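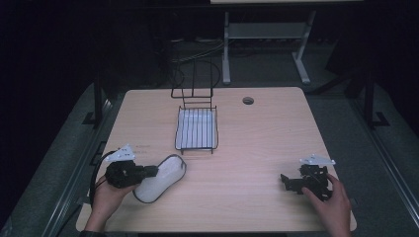

Wer Geschirr mit der Hand spült, ärgert sich früher oder später über Wasserflecken auf den Gläsern und über einen weißen Rand im Abtropfgestell. In meiner Küche in Stovdale war das Wasser so hart, dass ich nach einem Monat schon Kalk auf allem hatte. Ich habe dann viel ausprobiert und schreibe in dieser Anleitung auf, wie ich heute spüle, abtropfen lasse und entkalke. Man braucht dafür kein teures Zubehör. Ein einfaches Gestell aus schwarzem Draht mit einer weißen Schale unter den Stäben, wie es auf dem hellen Holztisch steht, reicht für einen kleinen Haushalt aus. Wichtig ist, dass die Schale sich herausnehmen lässt, das sollte man vor dem Kauf prüfen.

Was Sie brauchen

Ein Spülbecken oder zwei Schüsseln
Handspülmittel ohne Farbstoff
Eine weiche Bürste und einen Schwamm
Zitronensäure als Pulver
Zwei saubere Tücher aus Leinen oder Halbleinen
Eine alte Zahnbürste

Schritt 1: Vorbereiten

Kratzen Sie die Essensreste in den Müll, bevor Sie Wasser einlassen. Töpfe mit angebranntem Boden füllen Sie mit warmem Wasser und stellen sie zur Seite. Nach 30 Minuten löst sich das meiste ohne Kraft. Reis und Teig dagegen weiche ich in kaltem Wasser ein, denn die Stärke klebt in heißem Wasser noch fester. Das habe ich von meiner Schwiegermutter gelernt und am Anfang nicht geglaubt.

Schritt 2: In der richtigen Reihenfolge spülen

Zuerst kommen die Gläser, danach Besteck, Tassen und Teller, zuletzt die Töpfe und Pfannen. Nehmen Sie wenig Spülmittel. Bei mir genügt ein kleiner Spritzer auf fünf Liter Wasser. Zu viel Schaum bleibt am Glas hängen und macht Streifen, die man leicht mit Kalk verwechselt.

Wenn das Wasser trüb ist oder ein Fettfilm oben schwimmt, lassen Sie es ab und nehmen neues. Ich weiß, dass viele hier sparen wollen. Aber mit fettigem Wasser muss man am Ende alles zweimal machen.

Schritt 3: Klar nachspülen

Füllen Sie die zweite Schüssel mit klarem, warmem Wasser und tauchen Sie jedes Teil kurz ein. Bei sehr hartem Wasser können Sie für die Gläser eine Prise Zitronensäure dazugeben. Für Aluminium und für Messer aus Kohlenstoffstahl ist Säure nicht geeignet, diese Teile spülen Sie nur mit klarem Wasser.

Schritt 4: Abtropfen lassen

Teller stehen senkrecht oder leicht schräg und berühren sich nicht. Gläser und Tassen kommen mit der Öffnung nach unten, aber immer ein wenig gekippt, damit Luft hineinkommt. Ein Glas, das ganz flach auf einem Tuch steht, ist innen nach zwei Stunden noch beschlagen. Schwere Töpfe stelle ich nicht auf das Gestell, sondern trockne sie sofort ab.

Holzbretter brauchen besondere Aufmerksamkeit. Wischen Sie beide Seiten trocken und stellen Sie das Brett auf die schmale Kante. Wenn nur eine Seite trocknet, verzieht es sich. Mir ist das mit einem schönen Brett aus Buche passiert.

Gläser poliere ich nach 10 Minuten mit dem Leinentuch. Dann ist das meiste Wasser abgelaufen, aber die Tropfen sind noch nicht eingetrocknet. Waschen Sie die Tücher ohne Weichspüler, sonst nehmen sie das Wasser schlecht auf.

Schritt 5: Schale leeren und Gestell entkalken

Die Schale leere ich jeden Abend und wische sie mit dem Schwamm aus. Bleibt Wasser darin stehen, wird der Boden schmierig und riecht im Sommer unangenehm.

Zum Entkalken rühren Sie einen gehäuften Esslöffel Zitronensäure in einen Liter kaltes Wasser. Bitte wirklich kaltes Wasser nehmen, in heißem Wasser kann sich ein Belag bilden, der sich nur schwer löst. Gießen Sie die Lösung in die Schale und lassen Sie sie 30 Minuten stehen. Mit der Zahnbürste gehen Sie danach an die Ecken. Die Stäbe des Gestells wischen Sie mit einem Tuch und derselben Lösung ab, spülen gut nach und trocknen sie. Lange einlegen würde ich beschichteten Draht nicht, an kleinen Kratzern kann er dann rosten. Auf Marmor oder Kalkstein darf die Lösung nicht tropfen. Und niemals mit Chlorreiniger mischen!

Fragen aus den Kommentaren

Qiuyue Fu hat gefragt, ob auch Essig geht. Ja, für eine Schale aus Kunststoff geht heller Haushaltsessig, mit Wasser verdünnt. Dichtungen aus Gummi können davon aber mit der Zeit spröde werden, und der Geruch bleibt eine Weile in der Küche.

Mingxuan Luo schreibt, dass seine Gläser trotz Zitronensäure milchig bleiben. Wenn sie früher oft in der Maschine waren, ist es vielleicht Glaskorrosion. Diese Trübung sitzt im Glas selbst und geht nicht mehr weg. Machen Sie den Test mit einem Tropfen Säure auf einer kleinen Stelle: Wird sie klar, war es Kalk.

Zuletzt geändert am 31. Mai 2023, die Menge der Zitronensäure in Schritt 5 wurde korrigiert.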